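Why Does a Spoon Turn You Upside Down?

Have you ever looked into a shiny spoon and seen a tiny you hanging upside down like a bat? I did it at breakfast when I was seven, and I got so interested that my cereal went to mush. My grandma thought I was making faces at my food. I was, a bit.

So let's talk about mirrors, and about why the bendy ones are so strange. You only need a spoon for this, the shinier the better.

First, a word about light. Light comes off a lamp, or in from the sun, and it hits things. It hits your nose, for instance. Some of that light bounces off your nose and heads away in every direction, and if a bit of it lands in my eye, I see your nose. That is all seeing is, really. Light bounces off stuff and gets into your eyes.

Now, most things are bumpy if you look really, really closely. A sheet of paper looks smooth, but under a microscope it's more like a tangle of hay. When light hits paper it scatters all over the place, so you see paper and no reflection. Polished metal is much smoother. Light bounces off it in a neat way, like a ball off a gym floor. Throw a ball straight down and it comes straight back up. Throw it at a slant and it bounces away at the same slant on the other side. Light does exactly that with a mirror, and it never gets tired of it.

A bathroom mirror is flat, so all the light coming off you bounces back in the same order it arrived. Your forehead is at the top, your chin is at the bottom, and everybody's happy.
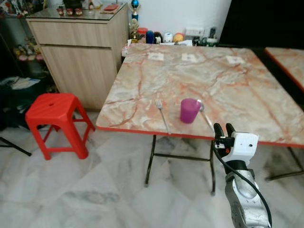
A spoon is curved, though, and that changes everything. Pick yours up and look into the hollow side, the part that holds the soup. This shape is called concave. (I remember it because it has "cave" in it, and a cave is something you can go into.) Light from your forehead hits the curve and gets sent downward. Light from your chin hits the curve and gets sent upward. The two paths cross in front of the spoon, and by the time they reach your eyes they have traded places. Chin up top, forehead down below – hello, bat!

Now turn the spoon over. The back bulges out, and that shape is called convex. Light that hits a bulge spreads apart and the paths never cross, so you're the right way up again. You do look small, with an enormous nose if you lean in. You can also see a lot more of the room behind you. That's why stores put big round bulging mirrors up in the corners, and why some car mirrors curve a little too.

My friend Haoran Jin is the one who showed me the next trick. Hold the hollow side of the spoon in front of one eye, and bring it closer very, very slowly. At first you're upside down. Then you turn into a blur, just a smear of color. If your spoon is deep enough and you get close enough, you may catch a giant right-way-up eyeball staring back at you! You have passed the spot where the light paths meet, which is called the focal point. It's hard to do with a small spoon, so try a soup ladle if there's one in the kitchen. Please don't poke yourself, and please don't ever use a curved mirror to look at the sun. Sunlight gathered up by a mirror can hurt your eyes badly.

Gathering light is also what makes curved mirrors so useful. Big telescopes have a giant concave mirror inside. A star's light is faint by the time it gets here, so the mirror scoops up lots of it and sends it all to one place. One night in July, Haoran and I looked at Saturn through his aunt's telescope, and I could see the rings. I said "whoa" almost 100 times. Flashlights do the same thing backward, with a little bulb sitting near the focal point and a shiny bowl behind it that sends the light out in a beam.

If you want to keep going, go on a mirror hunt around your house. Try a faucet, a doorknob, a pot lid, the side of a kettle (a cold one). Before you look, guess whether you'll be upside down, stretched tall or squashed wide. I still get the faucet wrong.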